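Good Practice for Handheld Gripper Sessions: Small Items on Soft Surfaces

Use these rules when you record sorting tasks with handheld grippers in a home. They apply to one or two operators. Jewelry on a bedspread is the task used throughout, but most of the steps carry over to keys, cables and sewing supplies.

Before you start, read the task card aloud and agree on where each item should end up. For jewelry, the goal is a shallow tray with raised sides.
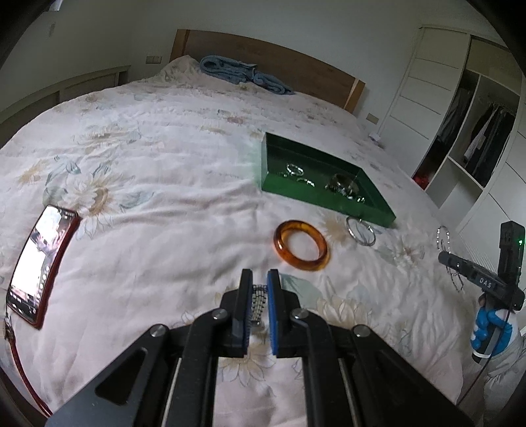
Anitha Murthy
Session Lead, Skultier

1. Set the tray down first. Push on each corner. If the tray rocks, smooth the cover underneath and try again. Do not put a board under it unless the task card says so.

2. Spread the items out. Leave at least one finger width between pieces. Chains need more space than bangles because they slide toward any dip in the fabric.

3. Inspect the finger pads. Wipe them with a dry cloth and check that they are seated. Write the pad color for each finger in the log, even when both are the same. We had a batch of 300 recordings with no pad notes, and Isamu Minami had to go back through every one.

4. Agree on sides. With two operators, each person works from their own side of the bed. Only one gripper goes over the tray at a time. Say "in" before you reach across and "out" when you are clear.

5. Grip bangles by the band. Close slowly until the piece stops moving, then lift straight up. Watch bands and linked bracelets should be taken near the middle – if you pick one up by the end, the rest swings and can catch on the tray wall.

6. Release low. Bring the piece below the top of the tray wall before you open the fingers.

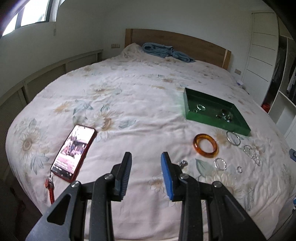 7. Leave misses in. If a piece drops on the cover, pick it up from where it landed. Don't move it back by hand and don't restart the recording. Mark the attempt as a miss and carry on.

8. Keep cables off the work area. Run them over the edge of the bed and check them again after every change of position.

9. Treat screens as private. Ask the householder whether a lit phone or tablet may stay in view. If the answer is no, or you can't reach them, stop and turn it face down before recording again.

Stop at 55 minutes, even if there are pieces left. Tired hands squeeze too hard, and thin rings bend.

At the end, return every piece to its owner and have them sign the item sheet. Send log corrections to Haruto Chiba before the files are uploaded – once they are in the archive, a change needs a new version number.

Last revised 18/12/2024. The section on glass items will be added in January.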